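Lernico short course: Making picture books with under-sevens
Notes for session 4 - words and page turns

Right, last time we got as far as the dummy book, and most of you went home with a folded wad of scrap paper and a headache. Good! Bring it back out, we're going to need it. I want you to read it aloud before you touch a single drawing, and to read it slowly, the way you would with a three-year-old leaning on your arm.
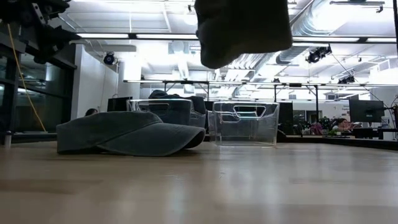 44

My first dummy ran to 3000 words. I was very proud of it, and the children at the Odton nursery had wandered off by the second spread. The version they sat through had 200 words, and I still think a few of those could go. So cross things out. If the drawing says the bear is cross, the text can talk about his breakfast. 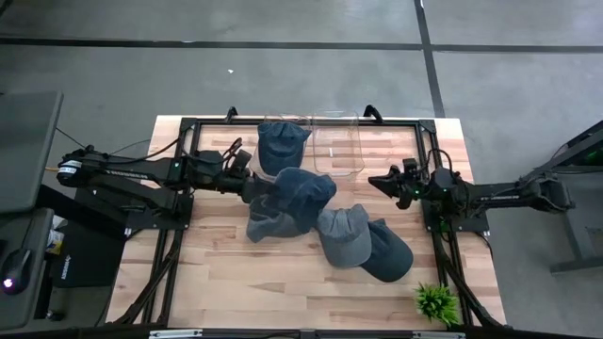

Then page turns. Put your question on the right-hand page and the answer over the leaf, because small children love shouting the answer before you get there (and they'll do it on the tenth reading too). Don't use this on every spread or it gets tiring - I'd keep it to two or three in a short book.

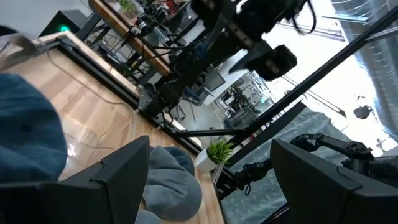

A word on paper, as somebody always asks. Anything thinner than ordinary cartridge goes wavy with poster paint, so save it for pencil. The Relstead pads in the cupboard are fine for both.

For next time: cut your text to 70 words, just to see what's left, and try it on a real child if you can borrow one.
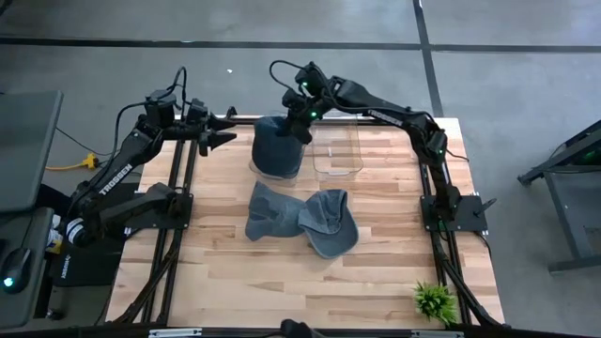

Wooden tabletop with a black arm on either side.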